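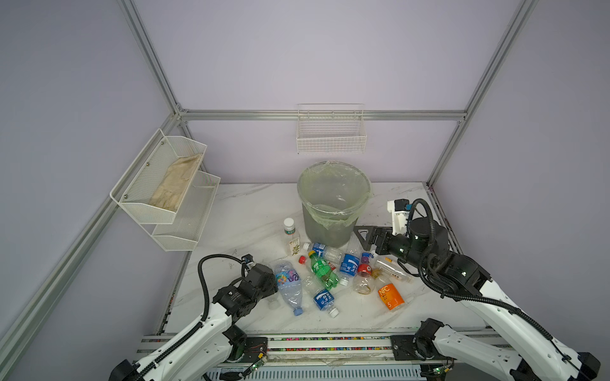

Demonstration Is Skilled Work and Should Be Bought as Such

Charoen Rojanasak
Okafor Center for Work and Automation

Public agencies and private firms are spending more each year on recorded demonstrations, in which a person guides a pair of robot arms through a household or workplace task so that a control program can later be trained on the record. Most of these contracts are written in hours. A supplier agrees to deliver 1,000 hours of clearing, folding, or packing, and the buyer pays on delivery. It is the position of this Center that the hour is a poor unit for this purpose, and that its use has encouraged buyers to overlook the people who produce the material.

Consider the collection of empty drink bottles from a tabletop into a lined wastebasket. The task is often assigned to new operators on the grounds that it is easy. A person standing at the table would finish it in well under a minute and would remember nothing of it afterward. Performed by remote control, it involves a long series of decisions. The operator must choose which bottle to take first, which arm should take it, whether to grip at the neck or the body, and how to keep the other arm out of the way. A bottle that has been crushed does not offer the same surfaces as one that has kept its shape. A clear bottle in front of another clear bottle may be hard to judge through a wrist camera, and an operator who closes the gripper too early records an error along with everything else.

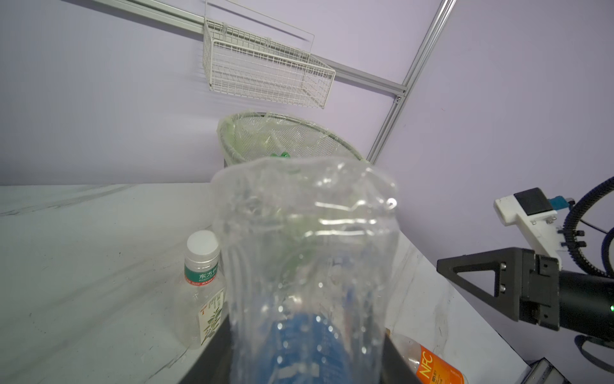
What the Hour Leaves Out

Two operators may each record 40 attempts in a morning and leave behind material of very different worth. The first works at an even pace, approaches similar objects in similar ways, and recovers from a slip in a manner that a learner could copy. The second completes the same task with pauses, sudden corrections, and changes of plan that make sense only to the person holding the controls. Under an hourly contract, the second operator has delivered the same product, and may well be paid more for it.

The Center reviewed this question with Gristex, which runs a demonstration program in bottle clearing and similar chores, and with the staff who maintain its Tundo control stations. Operators there described a period of about 30 hours before they stopped thinking about the controls and began thinking about the objects. Several said that their instructions during that period had consisted of a single printed page. None had been shown what became of their recordings, or told which ones had been set aside. 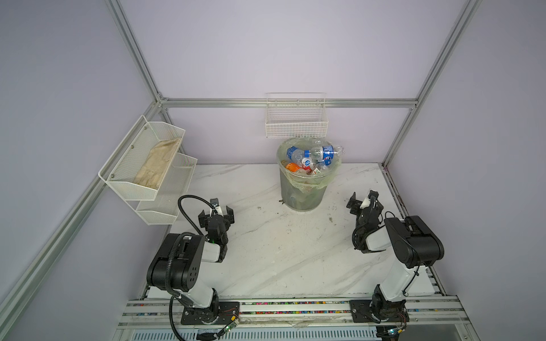
That last point deserves more attention than it has received. A teacher who never sees a student's work cannot improve the lesson. When operators are permitted to watch a trained policy attempt the task, they can often name the habit in their own demonstrations that produced a given fault. They may notice that they always approached from the right, or that they nearly always left the flattened bottles until the end, when the table was clear and the choice of grip was simpler. This knowledge costs little to collect. Under present arrangements it is usually lost when the shift ends.

We have heard the objection that quality will matter less as volume grows, and that a sufficiently large body of recordings will absorb its own errors. There is some merit in this view. Variety is useful, and a record with no mistakes in it teaches a machine nothing about recovering from them. A useful mistake, however, is one that is followed by a sound correction, and sound corrections come from trained people who have been given time to make them. Sessions at the Suteo site were at one stage scheduled without a break for two hours. When the limit was lowered to 45 minutes, supervisors reported fewer discarded attempts and fewer complaints of eye strain. We do not offer one site's experience as proof, but it agrees with what operators have told us elsewhere.

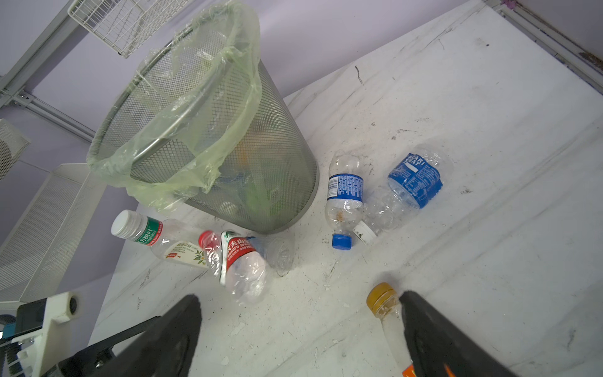
A gripper holds a bottle with a yellow cap near a lined wastebasket.

Terms for Future Contracts

Buyers of demonstration material should ask for three changes. Contracts should state the training each operator receives before any recording is accepted, and should pay for that training. Operators should have the right to mark an attempt as poor without loss of pay, and their reasons should be kept with the record. Suppliers should also arrange regular sessions in which operators observe the resulting system at work and comment on it.

These terms would raise the price of a delivered hour. The Center accepts this and believes that agencies using public funds should accept it as well. The present price is low in part because it leaves out the cost of teaching the teacher, and that cost returns later in the form of recordings that must be thrown away or made again. We intend to publish model contract language in December and invite comment from operators as well as from the firms that employ them.

Related Items

Remote Control Work and the Length of the Shift
Who Keeps the Record? Consent in Demonstration Programs
Comment on Proposed Purchasing Rules for Automated Sorting
Notes From the Operators' Roundtable

This site uses cookies to remember your settings and to measure visits. By continuing to browse, you agree to our use of cookies. Accept | Manage settings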